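Well hello again! I know, I know, I said I'd be back before Christmas and here we are in January 2018 with the tree only just out on the curb. Life got away from me. But I do have something to show for it, because I finally, finally got my old computer going again and I have been digging through all the family letters I scanned onto it way back when, and I have so much to tell you.

Some of you will remember I started on my grandmother's side years ago. I got as far as her father, hit a wall, got annoyed, and took up sourdough. (The sourdough did not last either.) All I had was a name, Quinlan, and a story that he came over on a boat with one trunk and a fiddle. Every Irish family in America has the trunk and the fiddle, I'm pretty sure they handed them out at the dock.

So the letters. There are 326 of them, and I know that because I numbered every single one in pencil on the back when I was still being organized. My aunt kept them in a hatbox under the bed in the spare room and let me take them home a handful at a time, like a library. Most are from the cousins who stayed behind, and most of them are about weather and cows. There is a LOT about cows. One cow in particular gets five letters to herself and I was really quite upset when she died.

But tucked in with the cow letters were a few from a place called Clallow, and that's the bit I had skipped right over the first time. I thought it was somebody's last name! "All at Clallow send their love." I had Clallow written down in my tree as a family, with a question mark, and I'd spent a whole miserable winter looking for these people. It's a house. It was just the name of the house. I could have cried.

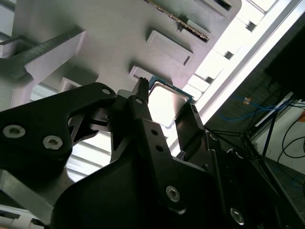

Anyway, once I knew it was a house I posted a question on one of the family history boards, not expecting much, and went to bed. By morning I had a reply from a man named Liam Ó Súilleabháin, who lives one valley over from where the house used to be and whose mother bought eggs there as a girl. Can you imagine? He wrote me three long paragraphs about the lane and the gate and which fields went with it. He says the roof came down a long time ago but the walls are still up to your shoulder and there's a big ash tree growing right where the kitchen would have been.

We've been writing back and forth ever since. He's very patient with me. I'd been saying the name of the townland wrong in my head for something like ten years and he very kindly spelled it out the way it sounds, and then I said it out loud in the kitchen and my husband thought I was sneezing.

The best thing Liam sent was a page he'd copied out of an old school register. There are two Quinlan boys on it, and one of them is the right name and the right age to be my great-grandfather. Beside the other one it says "gone to America" and beside ours there's nothing at all. So now I have a brother I never knew existed AND I have no idea how ours got here. Did they go together? Did he follow later? My aunt says she never once heard mention of a brother, and my aunt has heard mention of everybody.

I went back to the letters with that in mind and there's a line in number 88 that I must have read a dozen times before. "Tell himself that we had no word from the other one since the spring." I always figured the other one was the dog. We have a history of letters about animals, in my defense!

So that's my project for the rest of the winter. I've got a plan, sort of. I'm going to type up the Clallow letters first and leave the cows for later, and I'm going to do it properly this time with the date and the sender on every one. Last time I named them things like "nice one" and "long one sad" and you would not believe how unhelpful that is. I found one called "ask Mom" and I do not know what I wanted to ask her, and she doesn't either.

A couple of you asked about typing up old handwriting and whether it gets easier. It does, a bit. What works for me is to do the easy words first and leave gaps, then go make a cup of tea and come back. Somehow the gaps fill in. Also print the page out bigger than you think you need. And read it aloud, especially if the person spelled the way they talked. One cousin writes "a tall a tall" and I was picturing some very tall person until I heard myself say it. At all, at all! She meant at all.

I'm hoping to go over in May if I can talk my sister into it. She wants to see the cliffs and do some shopping and I want to stand in a field and look at an ash tree, so there may have to be some give and take. Liam has already offered to walk us up the lane, and he says to bring boots whatever the forecast tells us.

If anybody reading has Quinlans who turned up with no explanation, or an extra brother you can't place, please leave me a comment or send me an email. I read them all even when I'm slow to answer. And if your Quinlan had a fiddle I'd like to hear about that too, we seem to have lost track of ours.

Next time I'll put up the letter about the wedding and the borrowed shoes, once I work out the second page.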